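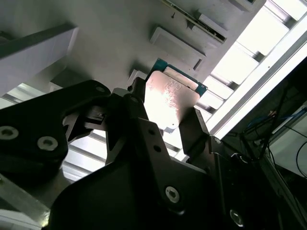 Desktop CPU held between the two fingers, as the wrist camera gets it.

About Us > Research > Handling

Posted 2022-11-29 by Melaniia Zinchenko

Brorkik is a small robotics lab in Camerbridge. Eight people, two benches, too many cables. We teach arms to pick up computer parts and put them where they go. Processors mostly, memory sticks next.

What we work on: grasp correction from the wrist view. Project name Flusow. The arm closes on the part, looks at it once, works out how far the part is tilted in the fingers, then fixes the angle on the way to the socket. No second camera, no regrasp. Sounds simple, took three years.

Where it stands. 2289 logged grasps in the current set, 196 of them bad ones we kept on purpose. The model learns more from a crooked hold then from a clean one, at least on our parts. Bare metal lids are still the hard case. Glare eats the edges and the angle estimate drifts. Shabnam Memon runs that side and has a fix in testing, write-up to follow.

Older stuff: Bilyk, our first planner, retired in July. Code still up, not maintained. Please dont email us about the installer.

Who we work with: repair shops, recyclers, a couple of university groups. Visits OK if you write first. Student placements open twice a year, bring something you built, working or not.

Filed under: Our Lab, Manipulation, Electronics

Contact | © 2022 Brorkik, Camerbridge | Back to top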